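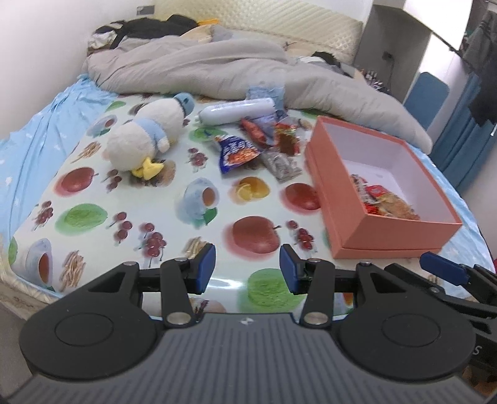 **Equipment review: Granlow hand-held gripper, student set**
Willura Robotics Club, Tue 9 November

The club has used two Granlow grippers since June for its household tasks project. Students practice picking up small packaged snacks and placing them in an open box on a bed.

The blue fingertip pads handle soft wrappers well – even thin packets can be taken by one corner. Loading a box requires more patience, as the body is wide and blocks the view of the near wall. Younger members found the grip tiring after roughly 8 minutes.

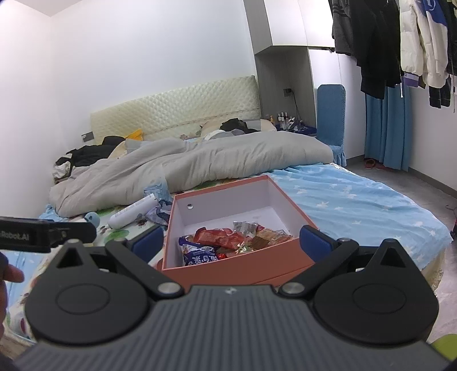 ## Recommendation

The set is suitable for students in their second term and above. The club would welcome a lighter body and a printed guide – the present one is online only.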